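Chapter 4
Cleaning Up Rivers Before They Reach the Sea

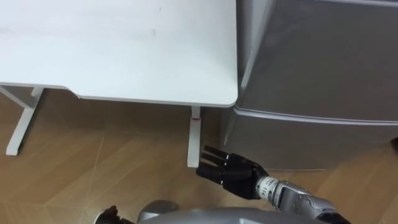 Figure 4.1 A white desk with metal legs on a wooden floor.

Most of the trash found in coastal water starts out on land. Rain washes it off streets and into storm drains, the drains empty into creeks, and the creeks feed larger rivers. A bottle dropped in a parking lot can travel many miles this way.

In this chapter we look at one river town, Kullthorpe, and the trash trap it built on the Kulis River. The trap was designed by Woo-jin Do, an engineer who had worked on flood gates upstream in Pisthorpe. He noticed that after every storm the floating trash gathered along the outside of the same bend. His design uses the current to push trash along a slanted boom and into a holding pen near the bank. It has no motor. A crew empties the pen every Wednesday, and more often during the wet months.

In its first year the trap collected 681 bags of trash. Plastic made up 83 percent of the total by weight. Most of the rest was cut lumber, cans, and glass bottles with their caps still on. Leaves and branches were sorted out and composted.

The trap has limits. It catches only what floats, so heavier items pass under the boom. Very small pieces of plastic slip through as well. In January, high water lifted one end of the boom off its anchor, and the trap was out of use for 15 days. A second trap, on Pyo Creek, was delayed while the town studied how fish move through the channel.

Section 4.1 explains how water carries solid objects. Section 4.2 compares booms, nets, and screens. Section 4.3 returns to Kullthorpe and asks what the trap costs to run.

Key terms: watershed, storm drain, boom, runoff, microplastic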